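Nellamside Neighbors: Sock and Underwear Drive Returns in October
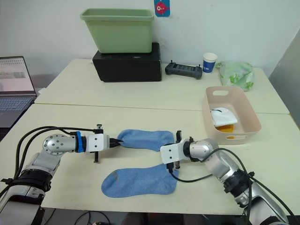 The Nellamside sock and underwear drive will run again this October, and we are asking households to start setting things aside now. Last year the drive brought in 300 pairs of socks, all of which went out through the Erell Street day center before the first hard frost. The center has told us it could have handed out more.

Socks are the item the day center gets asked for most and is given least. People clear out coats and sweaters every spring, and those arrive by the bagful. Few people think to give socks, and the ones that do come in are often worn through at the heel. A person who spends most of the day walking or standing outdoors goes through a pair quickly, and there may be no easy way to wash and dry them overnight.

What we are collecting

New socks in any adult size, with the packaging on or off. Thick crew socks are the most useful from fall on, and men's large runs out before anything else. Plain colors are fine and so are patterns. Wool or a wool blend is very welcome if your budget allows.

New underwear, men's and women's, in unopened packs only. The center is not able to accept loose underwear, even with tags.

Children's socks, which go to the Iken family rooms on the second floor of the same building. Toddler sizes with grips on the soles are wanted there.

Used socks are accepted under certain conditions. They must be washed, matched and free of holes or thin spots. Please fold each pair together or pin it at the cuff so that it stays a pair. Last year a good deal of sorting time went to single socks, and most of those ended up in the rag bin. If you have singles, keep them at home for dusting.

We cannot take tights, slippers, shoe insoles or shoes this time. The thrift shop on Brynjólfsdóttir Lane takes shoes in good condition all year.

Where to bring things

Collection boxes will be at the library entrance, the laundromat next to the post office and the front hall of the Nellamside community house. The community house box can be reached whenever the building is open. The laundromat asks that you drop off before 20 minutes to closing so the box can be brought in. Please do not leave bags outside any of the three after hours. Two were rained on last year and had to be washed before they could be sorted.

If you cannot get to a box, Elínborg Hedegaard is arranging pickups again for people on the east side of the creek. Leave your name and street with the front desk at the community house and she will call you back with a time.

Sorting evenings

There will be 2 sorting evenings, both in the large room at the community house, starting at 6:30. The work is simple. Bags are opened, socks are paired and checked, and everything is bundled by size with a paper band. You can stay for half an hour or for the whole evening. Children are welcome with an adult. There is coffee, and last year there was also a very large pan of gingerbread, which we hope to see again.

We need 21 people across the two evenings, plus one person with a van or a large car for the delivery to Erell Street. Sólveig Snorradóttir has run the sorting for several years and will be there both nights to show new people how the bundles are made up. The sign-up sheet will go on the notice board by the kitchen at the end of the summer.

Giving money

Some people would prefer to give cash, and that is useful too. We buy in bulk from a wholesaler once the boxes have been counted, and put the money toward the sizes that came up short. Envelopes can be left at the front desk marked "socks." Ask for a receipt if you need one.

Summer sales are a good time to pick up winter socks at a low price, so keep the list above somewhere handy. Next month's newsletter will have the repaving schedule for the lower parking lot and the new hours for the tool library.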